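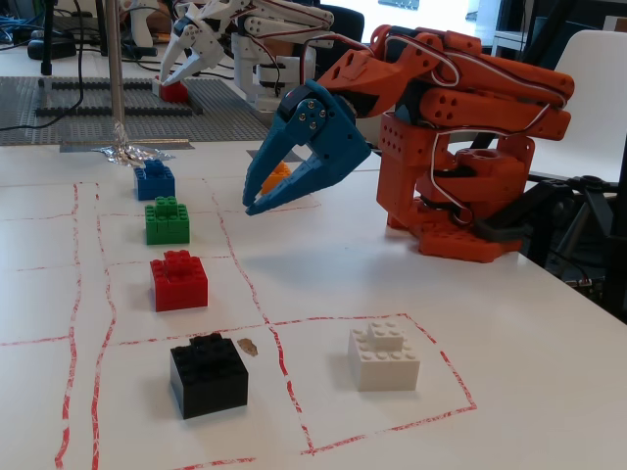
Category: Robotics – Standards and good practice

Handatska tabletop rules

The Handatska tabletop rules (often just "the Handatska sheet") are a set of working rules for small hobby and classroom robot arms sharing one table. Drawn up by Nermin Yaman and Kadir Gündoğdu at the Soylu workshop in Tasdale. First printed in May, revised several times, current text dated February 20, 2022. Not a legal standard. Covers arms driven by servos, printed or kit-built, with a payload of up to 590 grams.

Background

Early version was a single page pinned by the door. Dealt mostly with cables and who switches off what. Gündoğdu added the part on table marking after a run of pick-and-place trials where bricks drifted and the results could not be compared. Yaman wrote the section on shared reach, still the longest. The name comes from the street the workshop first stood in.

Marking the table

Work area to be divided into cells, drawn straight onto the surface or onto a sheet taped flat. Hand-drawn red lines on a white top are fine – the rules ask for lines that can be seen, and say nothing about neatness. Wavy lines allowed if each cell is clearly bigger than the part that goes in it. One part, one cell at the start of a run. Stacked parts, such as a brick with a smaller one on top, count as one part and are logged as a stack.

Colours should differ between neighbouring cells where possible. Scraps and offcuts to be cleared before a timed run, not needed for practice.

Bases and mounting

An arm must have a base wider than its shoulder joint. Studded baseplates are accepted. Clamps recomended for anything with a long forearm. Rule 4 says the base may not be moved once the cells are drawn, unless the whole grid is checked again.

Shared reach

Applies whenever two arms work on the same table. Main points:

Each arm has a home area and the other stays out of it.
Overlap is marked, and only one arm enters at a time.
Grippers are left open when an arm is stopped. A closed jaw may be holding something under load.
The person running the arms keeps a hand free for the switch.

Different coloured arms are advised, e.g. orange and white, so that a shouted warning makes sense. Same goes for gripper colour, though this is optional.

Cables

Servo leads follow the links and are tied with slack at every joint. Loops over the upper joints are permitted if they clear the gripper at full fold. Leads on the table surface go round the edge of the work area, never accross a cell. Most faults reported to Soylu under this heading were pulled plugs.

Record keeping

Each run gets a line in the log: arm, cell, part, result. The workshop's own log held 2315 lines at the last revision and 3518 if aborted runs are included. Aborted runs are kept, with the cause written in plain words.

Reception

Taken up by a few clubs near Tasdale. The Wiser group uses a shortened form without the log – Yaman has objected to this in the workshop newsletter. Others find the base rule too strict for lightweight kits.

See also

Pick and place
Servo motor
Workspace (robotics)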